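Chapter 4
Lines, Knots and Breaking Strain

4.1 Introduction

The line is the only part of the tackle that joins the angler to the fish, and it is the part most often chosen without much thought. Chapter 3 dealt with reels and with how a drag is built. The present chapter deals with what the drag acts upon. It covers the three main types of fishing line, the way strength is stated on the label, the loss of strength at a knot, and the storage and replacement of line. Leaders are mentioned only where they affect the choice of main line; they are treated fully in Chapter 5.

Students should have read Section 3.6 on drag settings before starting. A spring balance, a bucket and a few metres of old line are enough for the practical work.

4.2 Terms used in this chapter

Breaking strain: the steady pull at which a line parts, measured on a straight length with no knot in it.

Knot strength: the pull at which a knotted line parts, given as a percentage of the breaking strain.

Stretch: the increase in length under load, given as a percentage of the length at rest.

Memory: the tendency of a line to keep the shape of the spool it was stored on.

Abrasion: wear on the surface of the line from rock, shell, weed stems or a damaged rod ring.

Some makers print the breaking strain of dry line and others that of wet line. Nylon takes up water and becomes weaker as it does so, and the two figures should not be compared directly. Where the label does not say which has been used, assume the dry figure.

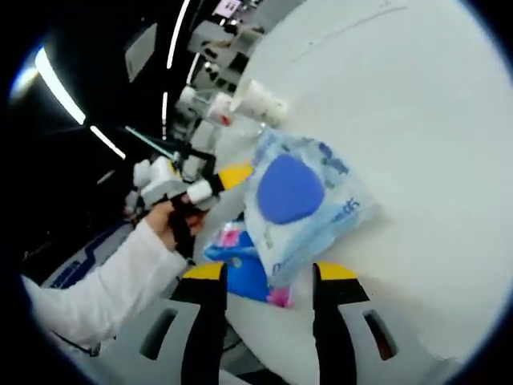

4.3 Types of line

Nylon monofilament is a single strand drawn out through a heated plate. It is cheap, knots easily and stretches a good deal, which protects light hooks and soft-mouthed fish against sudden loads. The same stretch makes bites harder to feel at long range. Nylon is also weakened by sunlight, and a spool left on a window sill over the summer should be thrown away in September whatever its price.

Fluorocarbon is also a single strand. It is denser than nylon and sinks faster, takes up almost no water, and resists wear well. It is stiffer for a given diameter and has more memory. Knots in fluorocarbon must be wetted before they are drawn down. Heat from a dry knot damages the surface, and the line will then part at the knot under a moderate load.

Braid is woven from several fine fibres. It has very little stretch and is much thinner than nylon of the same strength. It has poor resistance to sharp edges and will slip on a bare metal spool unless a few turns of nylon backing are put on first. Rod rings intended for nylon may be grooved by it.

4.4 The Skjelbred trials

Most of the figures in this chapter come from a series of tests made at the Skjelbred field station by Linnea Lie and Abelardo Espinoza. They tied and broke 1315 knots over two seasons, using a single diameter of line for each of the three types. Every sample was soaked for 30 minutes before loading. The load was applied slowly, and the reading was taken at the moment of failure.

The average knot strength across all samples was 79 per cent. Differences between anglers were larger than differences between knots. A simple knot tied with care gave better results than a more complicated one tied quickly, and this held for every type of line. Samples that failed away from the knot were set aside and checked for surface damage.

Vilja Pesonen later repeated part of the work with used line taken from club reels. Her results are discussed in Section 4.9.
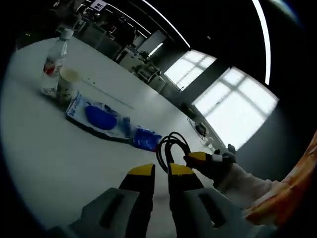
4.5 Setting the drag against the line

The drag should slip well before the weakest point in the tackle is reached. The weakest point is normally a knot, and the breaking strain printed on the spool is therefore the wrong figure to work from. Multiply it by the knot strength first, then set the drag to one third of the result.

Take a line labelled 100 newtons. With a knot strength of 79 per cent, the knot may be expected to fail at 79 newtons. One third of this is a little over 26 newtons, and the drag is set to that value with the spring balance hooked to the end of the line and the rod held at its normal fishing angle.

Friction in the rod rings adds to the load on the line. The more the rod is bent, the greater this addition becomes, and a drag set by pulling straight from the reel will be too tight in use. Section 4.6 gives a method for measuring the difference.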